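Come and Tidy With Us: People Wanted for a Study on Machines and Everyday Chores

Do you clear the table after a meeting without being asked? Do you have firm opinions about where the tissues belong? Then we would love to hear from you!

We are Skellelero, a small research group that has spent the past few years asking a simple question that keeps getting longer the more we look at it: can a machine do the ordinary chores yet? We mean the dull ones - wiping a counter, putting the chairs back, folding a towel, straightening up a stockroom shelf after a busy afternoon. The short answer so far is "some of them, some of the time, if the room is kind." Our longer answer is the reason for this call.

Last year's study, Zandum, looked at kitchens and a shop floor. We wrote down 142 separate chores and let our machines try each one. They did nicely with anything that had a handle and stood up by itself. They were slow with paper, slower with anything soft, and quite lost when it came to deciding whether a thing was trash or somebody's property. A person walks in and knows at a glance that a half-used notepad stays and a crumpled napkin goes. We would like to understand how you know that, and how much the answer changes from one person to the next (our guess is quite a lot, judging by the disagreements in our own office).

The new study is called Kemach, and it is about shared rooms: meeting rooms, break rooms, the back table in a store where everything ends up. We are looking for 10 people to begin in August, with more places opening later on if all goes well.

What you would be doing

Each visit lasts four hours, with a proper break and a hot lunch in the middle. You will tidy rooms in your own way and at your own speed, and talk out loud while you do it. Why did you move that first? Would you have left it if you knew someone was coming back? Later in the visit you will watch one of our machines try the same job and tell us frankly what you think of it. Please don't be polite on our account. One of our most useful comments ever was a long sigh.

We ask for 4 visits in all, spread over the month, and we can usually fit them around work or school pickup. Morning visits start at 9:30, afternoon visits at 1:00.

To give you a feel for the sort of room we mean, with the usual mix of things to put away, leave alone or ask about:

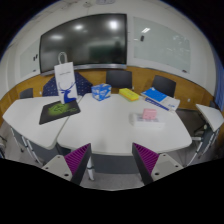 A meeting room table with a paper gift bag, tissues, a notebook and a stack of paper with sticky notes on top.

Who we are hoping to hear from

Anyone 18 or over who is comfortable being on their feet for part of the day and lifting light items. You don't need to know a thing about robots. We would especially like to hear from people who have cleaned, stocked shelves or looked after a household, whether for pay or not, and from people who cheerfully describe themselves as messy. Left-handers are very welcome too, as we had hardly any last time. If you use a mobility aid, do tell us and we will set up the room with you beforehand.

What you get

You will be paid $351 for the full set of visits. If you need to stop early, you will be paid for every visit you came to. Lunch and local bus fare are on us.

How to apply

Send a few lines to Ye-seo Nam, our study coordinator, through the contact form on this site, and put "Kemach" in the subject line. Tell us a bit about yourself, which times of day suit you, and one chore you would hand over to a machine tomorrow. Ye-seo reads every message and will write back either way, normally within a week.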